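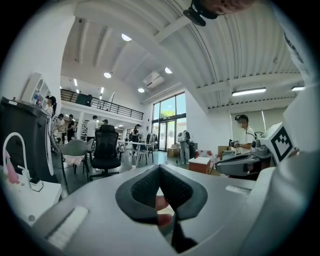
Mirjam Zürcher wrote to say that she has mopped her hall with vinegar for 15 years, that the floor still looks fine, and could I please stop scaring people. Fair enough. My guess is that her hall is porcelain tile or vinyl with a marble pattern printed on it, and a weak splash of vinegar in a bucket won't do much to either. On real marble it's a different story. Acid eats the polish and leaves dull spots that no amount of mopping will bring back.

So before you buy anything, find out what you're standing on.

How to tell what the floor is

Look for repeats. A printed pattern comes from a limited set of designs, so sooner or later you'll find the same vein twice. Check near the walls, where tiles are cut and the repeats are easier to miss. Real stone doesn't repeat like that, though slabs cut from one block can look a lot alike.

Find an edge. Pull up a floor vent or take off a threshold strip. If the veining stops at the surface, it's most likely a print. Some porcelain has color running all the way through, which muddies this test.

Knock on it. Vinyl gives a dull sound and feels warmer under bare feet. Tile and stone are both cold and hard, so this only rules vinyl in or out.

People will tell you to put a drop of lemon juice on it and watch for fizz. I wouldn't. If you're right that it's marble, congratulations, you now have an etched spot.

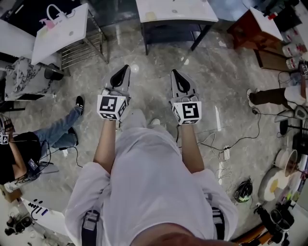
Gray marble pattern underfoot.

Washing it

1. Sweep or vacuum first, with the beater bar off. Grit does more harm than any cleaner, and most people skip this step.

2. Fill a bucket with warm water and add a small squirt of pH-neutral cleaner. Use less than the label says to start with. Labels are written by people who sell the stuff.

3. Wring the mop until it stops dripping. Standing water gets into grout and under vinyl seams.

4. Work backward toward the door in small patches, and change the water when it turns gray.

5. Go over it again with clean water, then dry with a towel. Streaks on a gray floor are nearly always leftover soap, and adding more soap is how they got there.

About the products

I tried Cunex and Trotgate on two halves of the same kitchen through April. Cunex smells better. I couldn't tell the halves apart, and neither could my sister, who was told which was which and still picked wrong. The Trotgate bottle says it's good for 70 washes – I got nowhere near that, even being stingy.

The Pomwood mop is fine. It's a flat mop with a washable pad, and any flat mop with a washable pad will do the same job.

As for "shine restorers," be careful. Many leave a coating that looks great for a week and then scuffs, and you'll have to strip it off before you can clean the floor properly. A contractor quoted me 2,000 dollars to polish a floor that was porcelain. When I pointed this out, it came down to 1,000, for a service I still didn't need – porcelain isn't polished back the way marble is.

If the floor really is stone and it has gone dull in spots, that's when a stone restorer is worth calling. Ask what they plan to use, and have them do one corner first.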